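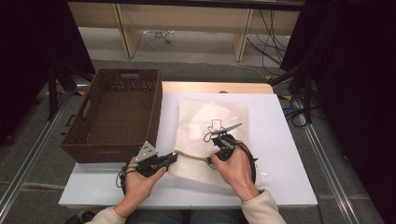 *At the work table, white board down first.*

I've been washing delicates in mesh bags for years, and I still get questions about them every time laundry comes up, so I'm putting all my tips in one place. (Forough, these are for you – please stop boiling your sweaters!)

## Pick the right mesh

Fine holes for anything with hooks, straps or thin knit. Big open holes are fine for towels and kids' socks, but a bra hook will find its way through in one wash. Hold the bag up to the window and stretch it a little before you buy. If the holes go lopsided and stay that way, put it back on the shelf.

You can write on mesh if you want to keep bags apart. Use a laundry pen, go slowly, and let it dry overnight before the first wash. 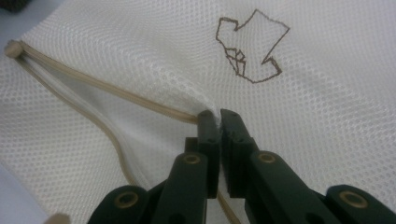
## Don't stuff it

Half full is plenty. Clothes need room to move around in there, and a packed bag comes out with a soapy lump in the middle. I spin at 700 and no higher for knits, and my washer (an old Onell, bless it) has never stretched a sleeve yet. 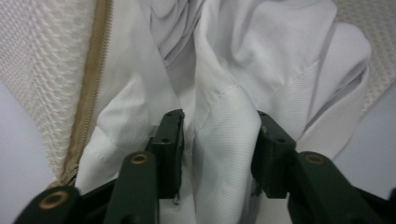
*White fabric, all in a rumple.*

If your bag comes out of the spin in a ball, shake it hard twice, smooth the seams with your palm and hang it by a corner. Skip the dryer. Heat makes mesh stiff and scratchy, and then it snags the very things you bought it to protect.

## Look after the zipper

Close it all the way before every wash, and tuck the pull under the elastic if there is one. Sticky teeth? Rub them with a bit of plain candle wax, run the zipper back and forth, and wipe off the crumbs. I do mine every June along with the curtains.
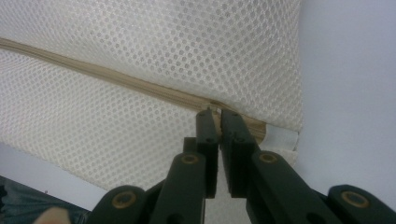 **Mahtab Mohammadi**
Home and laundry columnist

One last thing – small holes can be mended! Use polyester thread, stitch in a little circle and pull it snug. Cotton thread shrinks and puckers, as I learned on my favorite bag.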